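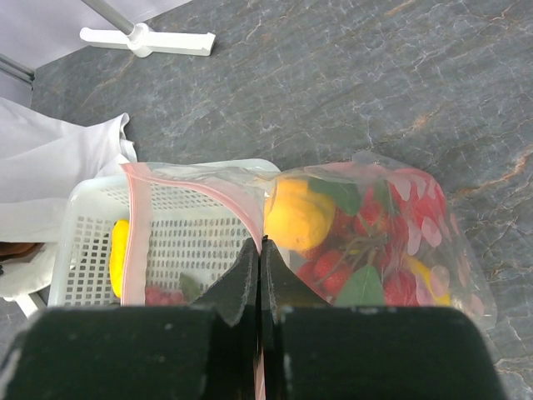
Artificial Fruit: Bagging and Baskets

Gallery, September 2021

Rurkero keeps a stock of artificial fruit and vegetables for window displays, school plays and furniture showrooms. The oldest pieces are wax and go back to 1908. Those stay in their cabinet and are not lent. Everything else is foam or plastic and goes out often, and most of it is stored in clear zip bags between loans. This gallery is about the small fruit, which is the part of the stock people ask about most.

We used to keep all of it in open bins, sorted by color. It looked good on the shelf, but the grapes got crushed and the strawberries lost their stems. In June we began moving the small pieces into bags. The count on the last inventory was 2380 pieces, of which 1182 are small enough to go in a bag.

The bags close with a zipper seal. We tried a slider type first and the sliders came off. Whatever the type, the difficulty is the same: a bag has two thin sides that cling together, and it has to be held open at the mouth while the fruit goes in. Round fruit first, strawberries around it, leaves last. Leaves that go in first end up folded at the bottom and keep the crease.
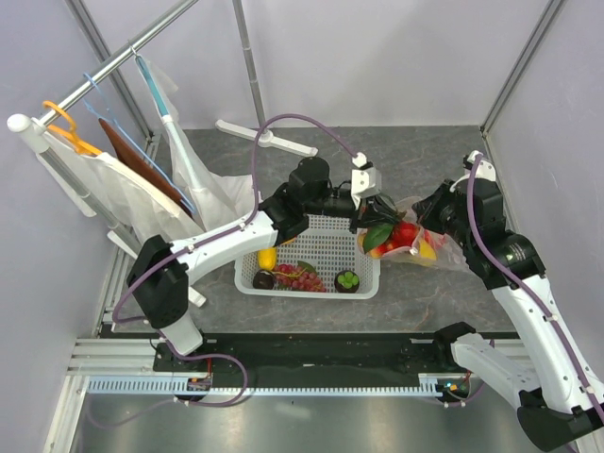
Grapes are never bagged with anything heavy. A bunch is made of many small balls on a wire stem, and the balls pull off if a big fruit presses on them for a few months. If a bunch has leaves, we spread them flat by hand before it goes back on the shelf.

Mangosteens are the newest addition. Bernadette Huet bought the first ones for a restaurant window and they have been out on nearly every tropical order since. The dark purple hides scuffs well. The calyx is glued on and needs checking after each loan.

Baskets are used for sorting. A returned order is tipped into one, looked over, and then divided between the bags and the repair tray. Open sides are better than solid ones for this work, as bits of leaf and dust drop through and can be wiped off the table afterward.

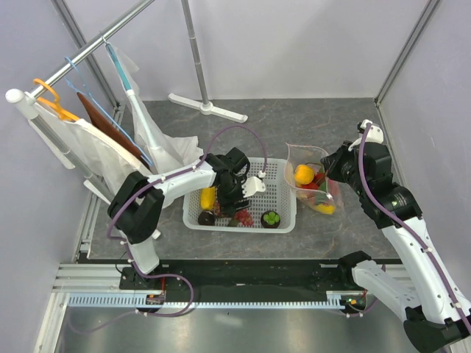 White sorting basket, with a filled clear bag to its right.

A filled bag should still lie fairly flat. Our rule is 8 pieces to a bag for mixed fruit, and fewer if there are large ones. Overfilled bags split along the side, usually near the bottom corner. Press the air out before closing, but gently, and leave the seal until the leaves are out of the way.

Labels go on the outside, on the blank side of the bag. We write the type of fruit, the number of pieces and the shelf. The loan name goes on a separate tag. For a while we wrote loan names on the bags themselves, and the ink would not come off. The Au order from last year is still on three of them.

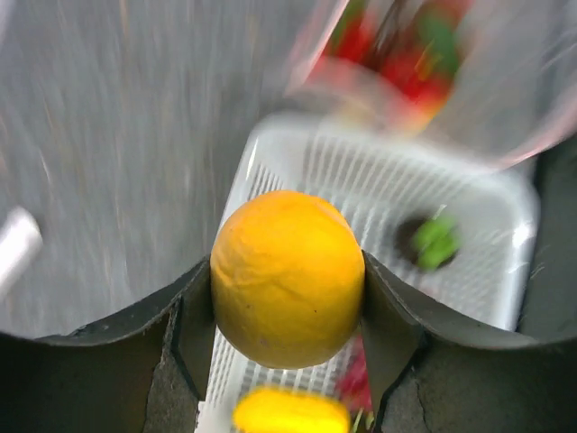
Round yellow-orange fruit above a white basket.

Citrus is the easiest fruit to look after. The dimpled skin takes handling well, and a mark on one side can be turned to the back of a bowl. Yellow pieces do show dirt sooner than green ones. Wash them in lukewarm water with a drop of dish soap and dry them on a towel overnight before they are bagged.

Paint is the other thing to watch. On the cheaper foam fruit the color sits on the surface and rubs off on whatever is next to it, red most of all. We keep those pieces apart from the yellow ones and mark the bag with a dot.

Borrowing

Fruit can be borrowed by the bag or by the basket. The mixed baskets are listed under Fulanness in the loan book, and the single-type bags under Grolelar. Please return pieces in the bags they came in, even if the bag is torn. Loose leaves and stems should come back too, since most of them can be glued on again.

Next gallery: bread and cheese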